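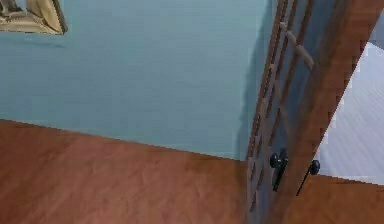

A French door in one of the virtual homes Flutanden uses to train its household software.

The pitch from Utlow goes like this. You buy Flutanden, a navigation package for home robots, and it already knows its way around a house, thanks to 163 simulated homes. It has gone through doors, crossed carpets and found the sofa, all inside a computer. By the time your robot rolls out of its crate, Utlow says, it has nothing left to learn but your address.

I spent a Thursday with the package and came away less sure than the brochure.

Start with the rooms. They are the product, really, since anybody can sell you wheels. Utlow opens them up to buyers through a viewer called Prelitora, and it's worth taking the tour before you sign. 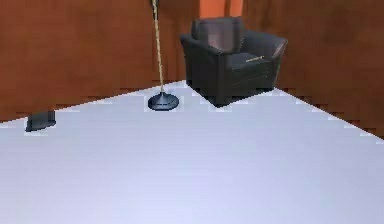
Armchair, floor lamp and plenty of bare floor in a Prelitora room.

My own living room has never had that much open space. It has chargers, shoes and a dog bed that moves. Utlow says clutter can be added, and it can, as a paid extra called the Võ pack. The base license is $692 a year per robot. The Võ pack is another $500. I would have thought socks came standard.

Floors bother me too. A robot that reads the world through a camera has to cope with glare, and with the line where one surface stops and another begins. Give Flutanden credit for trying.

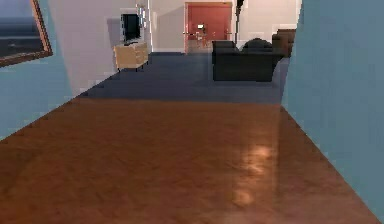 Polished wood gives way to dark blue carpet at the end of a hallway.

Looking right and behaving right are different matters, though. I asked how the carpet was modeled: how much it drags on a wheel, whether an edge can curl. The answer was that the carpet is "visually representative." In other words, it's a color.

Then there are doors, which get a whole page in the sales material. Utlow promises "confident passage through any interior doorway."
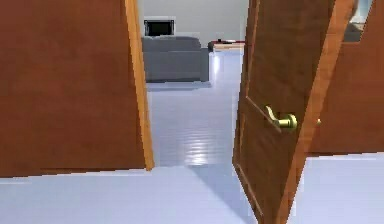
Any doorway is a big promise. Doors in old houses stick, swing back on their own and scrape the floor in August. The company's test sheet, dated April, lists 16 real homes, with no word on how old they were or how many runs ended with a person stepping in. I asked for the failures and was sent the brochure again.

None of this makes Flutanden a bad buy for a lab or a robot maker that wants a head start and has engineers to finish the job. For a care agency or a hotel hoping to skip that part, I'd ask for a month's trial in your own building, with your own rugs, and get the refund terms in writing. Utlow currently offers a 30-minute video call.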